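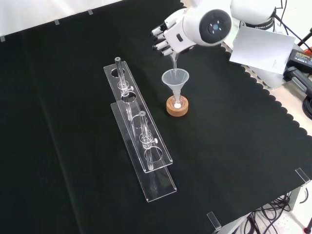
Clear liquid runs through a funnel into a small glass vial.

I've been poking around the Brestton waterfront all week, and the thing everybody wants to talk about is houseboats! The town marina is opening 12 year-round slips this August for people who live on the water full time, and the waiting list already has over 90 names on it.

I get the appeal. I toured a little one called the Onu, and it has a sleeping loft, a real bathtub (a short one, but still) and a kitchen where you can fry an egg and watch the ducks go by. Oda Eklund has lived aboard with her two dogs since she sold her place up in Kokberg. "I thought I'd miss the garage," she told me. "I miss the mailbox."

Each slip comes with power, water and a sewer hookup, plus one parking space up on Drelier Street. Leases run three years. You can't rent your boat out by the night, which got some grumbling at the last town meeting, and anything with a second deck has to go on the outer dock, where it gets pretty choppy in winter.

If you want in, the marina office is taking names until 3 p.m. each day at the counter by the fuel pump. Bring proof of insurance and a recent hull survey. I'm told the line moves faster before lunch, and the coffee is free.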